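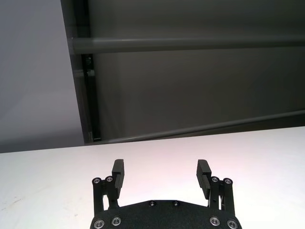 Brultholm Water Users Association
Minutes of the regular meeting, 11th May

Present: T. Panyasiri (chair), representatives for the Jinach, Wattanapong and Lower Road laterals, district engineer, recording secretary.
Apologies: representative for the East lateral.

1. Minutes of the previous meeting
Approved with one correction. Under item 4, "Gate 2 inlet" should read "Gate 2 outlet."

2. Main canal, condition
The engineer reported on the walk-through of the main canal from the headworks to the Wattanapong turnout. Lining is sound over most of the length. Joint sealant has failed on the south bank below the road culvert, and 29 panels need resealing. Two have settled and will have to be lifted and rebedded. The settled panels do not restrict flow at present stage but will at full delivery. Work to be done during the September shutdown. Temporary patching approved for the interim.

3. Seepage, Jinach lateral
The ponding test was run on the 700 foot section above the stock crossing. Loss was higher than in the previous test. The engineer considers rodent burrows the likely cause and does not recommend relining until the bank has been dug out and compacted. The Jinach representative asked that the berm road stay open to hay trucks while this is done. Agreed, subject to ground conditions.

4. Flow measurement
The Movell meter at the Wattanapong turnout continues to read low against the staff gauge. The difference is nearly constant across the range, which points to the zero setting. The supplier has been asked for the recalibration procedure. Until it is reset, deliveries at that turnout will be billed from the staff gauge, read morning and evening. Ms. Panyasiri asked that both readings be entered in the log. Agreed.

5. Rotation schedule
Rotation interval set at 14 days for all laterals. Lower Road asked for a shorter interval on the sandy ground at the tail end. After discussion, the interval was left unchanged and the tail-end users were given first draw in each turn. Change requests must reach the ditch rider by noon on the day before.

6. Weed control
Mechanical clearing only above the stock crossing. The trash rack at the culvert is to be raked daily while cut material is coming down.

7. Other business
Padlocks on the check gates are of mixed keying. Secretary to get a price for a keyed-alike set.
East lateral easement map: held over.

Actions
Engineer: sealant quantities and shutdown work plan; Movell procedure.
Jinach representative: notice to berm road users.
Secretary: padlock price; revised rotation sheet to all users.

Meeting closed 8:40 p.m.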